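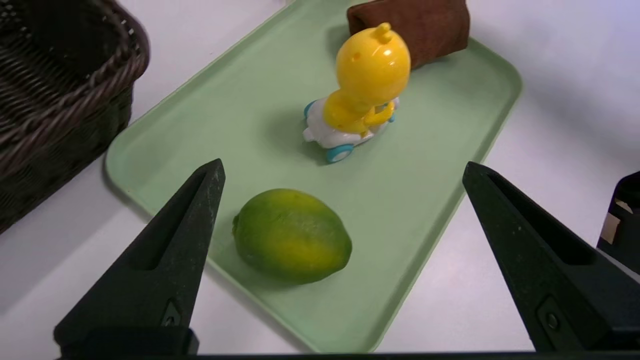
Green tray, current contents: one citrus, one duck driver, one brown cloth

Re: Tray and basket system for the white table – who else does this?
Last updated Oct 12, 2014

elvia_ocampo wrote:
OK so I finally have a setup for the white table that I love and I need to talk to people who will get it! Everything small that lands on the table goes on the mint green tray first. Anything at all. At the moment it's a green citrus that's going yellow in the middle, the little yellow guy in his white car with the blue wheels, and a brown cloth folded up at the far end. Then at the end of the day the tray gets emptied into the baskets. The low rim is perfect, you can grab things from any side, and nothing rolls off when I carry it to the sink.

I've been at it since February and the table has never been this easy to wipe down. Baskets are next post.

gravelpit27 wrote:
Love the color. Is that a lime or a lemon that got picked too soon?

elvia_ocampo wrote:
Your guess is as good as mine, it came in a mixed bag from the Midbridge market. It smells great if you scratch it!

teo_chavez wrote:
I'm going to be the grump. A tray is just a smaller table. You put stuff on it, and now you have stuff on a tray on a table. We tried this at our place and by the second week there was mail three inches deep on it. Straight into baskets is faster. One touch and you're done.

elvia_ocampo wrote:
Teo that's the mail's fault! Mail is banned from my tray. It goes by the front door in the Zudwood rack.

Baskets, as promised:
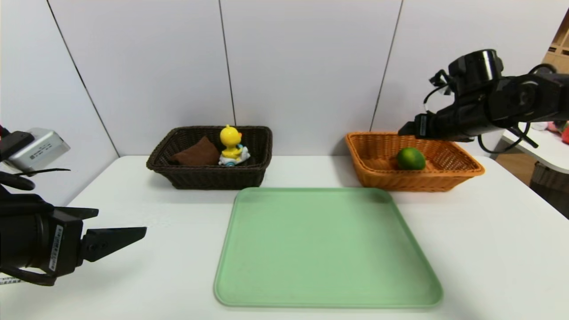
The dark brown wicker one toward the back, orange one over on the right

The brown one is for things that live in this room. Orange is for things that have to walk somewhere else, so toys, and whatever my sister left. I like that they're such different colors, my kids (4 and 7) can do it without asking me. "Is it an orange thing or a brown thing?" is a real sentence in our house now.

mossy_kettle wrote:
oh that thick rolled rim on the brown one is so nice. I had a wicker basket with a thin edge and it started poking out everywhere, snagged every sweater I own. Go for the chunky rim every time

gravelpit27 wrote:
Seconding the rim thing. If yours ever gets dusty in the weave, use a dry paintbrush, the cheap 2 inch kind. Works way better than a vacuum and it's weirdly fun.

teo_chavez wrote:
Fine, the two colors are smart. I'd still skip the tray. And I'd keep fruit away from toys and cloths completely, fruit gets a bowl.

elvia_ocampo wrote:
The fruit is only passing through!! It goes to the kitchen with everything else that belongs in there. But I hear you on soft fruit. I wouldn't park a peach next to a towel.

mossy_kettle wrote:
I'm on Elvia's side, the tray is where I make up my mind about stuff. If I go straight to baskets I just throw it all in one and then it's a junk basket. Mine is a metal Grewal tray and it's loud, so I'm looking at plastic now. Does yours slide around?

elvia_ocampo wrote:
A little, if you bump it. I cut a strip of that rubbery shelf liner for underneath – and then lost it, so currently no liner. It's fine! The rounded corners mean it doesn't hurt when you catch it with a hip.

gravelpit27 wrote:
Trying this tonight with a cookie sheet. Will report back on the mail situation.

Comments (3)

dilatau_dan: Where do the clean cloths go, brown or orange? We fight about this.

Pru K.: Brown if you wipe that table with them, orange if they're for the car. Easy.

hollyhock755: Came for the baskets, staying for the duck. My son wants to know if his car has a name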